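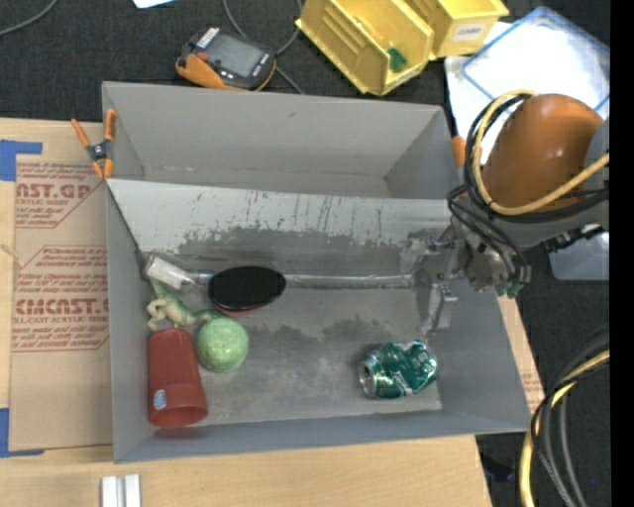 How to budget for a bin-picking cell

Start with the arm, but don't stop there. At Stirkcombe we priced the arm first and forgot the small things, and they came to 3713 pounds by the end.

Step 1. List what wears out. Gripper fingers, cables, clamps and the bin itself all go on the sheet. Allow 2 spare sets of fingers per arm. Ours come from Koster at 264 pounds a set.

Step 2. Leave the bin cheap. Cardboard is fine until your layout settles - Ximena Ochoa changed ours all through January.

Step 3. Put aside 200 pounds for test objects. Buy mixed shapes: cans, cups, balls, soft toys.

Step 4. Get delivery times in writing before you place the order. Add the carriage to each line.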